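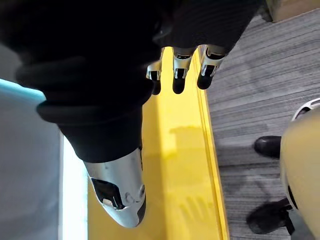 In defence of the slow bus

I have been catching the same bus into Prusgate, on and off, for 20 years, and for most of that time I have been told that I am doing it wrong. There is a quicker way, you see. There is nearly always a quicker way. You can drive to the car park at Stuten and pick up the fast coach, the one with the tinted windows and the little fold-down trays, and be in the middle of town while my bus is still sitting outside the garden centre with its doors open, waiting for somebody to find their pass at the bottom of a shopping bag.

I don't dispute any of that. I have taken the fast coach and it is very good. The seats recline a bit. But I have come to feel rather strongly that the slow bus is worth keeping, and worth paying for, and as the council is now asking us all what we think (the forms are at the library until the end of October, on the table by the large print books) I thought I would set down my reasons at more length than the form allows, the box for comments being the size of a matchbox.

The trouble with the way we talk about buses is that we talk about them as if everybody on board were going to the last stop. The timetable is drawn up that way, and so is the argument. The consultation paper says the slow route is "underperforming end to end", and I dare say it is, if you look at how many people get on at Tsao Road and stay put all the way to the market square. Hardly any of us do. I do, but I like it and I bring a flask. Most people are on for four stops, or three, or even one if it's raining and the hill is in front of them. They go from the flats to the chemist. They go from the school to their nan's. They go to the big Vostum, because the little Vostum has stopped doing the cat litter, and then they wait across the road and come back again with the cat litter on their knees.

None of those journeys would exist on the fast coach, which doesn't stop between Stuten and town. They wouldn't be made more quickly. They would not be made, or they would be made by a daughter in her lunch hour, or by a taxi that costs more than the thing being fetched.

I was brought up in a village with a bus twice a day, one at ten past seven and one at half past five, so perhaps I am easily pleased. My mother planned her whole life around those two buses. If she went to the dentist she had gone for the day, and would come home having walked every street in town and drunk more tea than she wanted, simply to fill the hours. She used to say that she had seen every coat in every shop window and could have told you the prices. When I moved here and found a bus that came every half an hour and went past the end of the road, I rang her up to tell her about it. She didn't believe me until she came to stay, and then she rode it there and back for pleasure, twice, in her good shoes.

So I know what the other thing looks like, and I worry when people say that the village pattern would be "a reasonable compromise" for our side of town. Two buses a day isn't a smaller helping of the same dinner. Once you have to plan your day around it, you stop going out for small things, and small things are what get most people out of the house. I mean a stamp, or a look round the charity shop, or a library book that could perfectly well have gone back next week. When I had my hip done I was told to keep moving, and what kept me moving was that bus, and knowing that if I got as far as the shops and felt wobbly there would be another one along to bring me home.

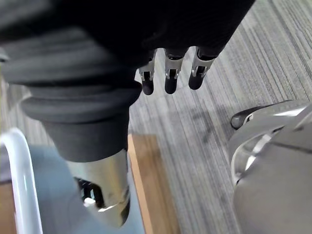 Then there is the money, which I promised myself I would be fair about. The paper gives a figure of 3000 journeys a month on the slow route, against 2000 when it was last looked at, in a winter when half the road was up and the bus was going round by the cemetery. I am not a clever person with figures, but that seems to me to be a bus that more people are using. The paper says the cost of each journey is still too high. It may be. I would only ask what it is being compared with. If you compare it with the fast coach, of course it looks dear, for the coach fills up in one go at a car park and empties in one go at the other end, and every person on it has already paid for a car to get them there. I'd like to see it set beside the missed appointments at the surgery, or the cost of sending someone round to a person who can no longer get out. Those come out of a different purse, I know. They are still our purses.

A neighbour of mine, whom I like very much and who will be cross with me for this, thinks the answer is the telephone bus, where you ring up the day before and it comes and gets you. He may be right for the farms. I tried it when they ran it out past the reservoir, and the driver was a delight, but I had to say what time I would be finished at the hairdresser, and I have never in my life known what time I would be finished at the hairdresser. I sat under the dryer fretting. There is a great freedom in a bus that is coming whether you have asked it to or not, and I don't think the people who draw up these schemes have always had to live without it. You needn't explain yourself to a bus stop.

I ought to be honest about the faults, or the council will only point them out for me. It is slow. It goes up Chapel Bank and comes down it again for the sake of two stops, and I could probably live without one of them. The heating is either off or tropical. The 13, which is what it has been called since before I came, is sometimes so late that it turns up right in front of the next one and the pair of them travel into Prusgate together like two old friends, one full and one empty. All of that wants sorting out and I have written to say so. A timetable that gave the drivers five more minutes in the middle of the afternoon, when the schools come out, would do more good than the new livery we are being offered, though I have nothing against the green.

And I should like it if somebody who has a say in this would ride it. I don't mean once, with a lanyard on. Go in on the 13 on a wet morning, sitting downstairs, and notice how much gets done. People who would otherwise not have spoken to a soul that day say good morning to the driver, and then to each other. Pushchairs get folded by strangers. I have been given a recipe for parsnip soup between the fire station and the baths, and I have held a cake on my lap for a woman I never saw again while she dealt with twins. I learned that the bakery was closing on that bus, and that the swimming pool wasn't. When my mother died it was the driver who noticed I hadn't been on for a fortnight and asked if I was all right, and I'm afraid I told him, at some length, with a queue behind me, and not one person in it so much as coughed.

I can't put that in the comments box. I did try, in small writing, going up the side of the page, and then I ran out of side. What I have put, in the end, is that I would pay a bit more for my ticket, that I would put up with losing the second stop on Chapel Bank if there must be something lost, and that I would please like the half-hourly service kept, including the evening ones, as the cleaners at the college depend on them and won't have been at home to fill in a form.

If you feel the same way, or for that matter if you don't, do go in and ask for one. The library is open until seven on late nights, and the 13 stops right outside.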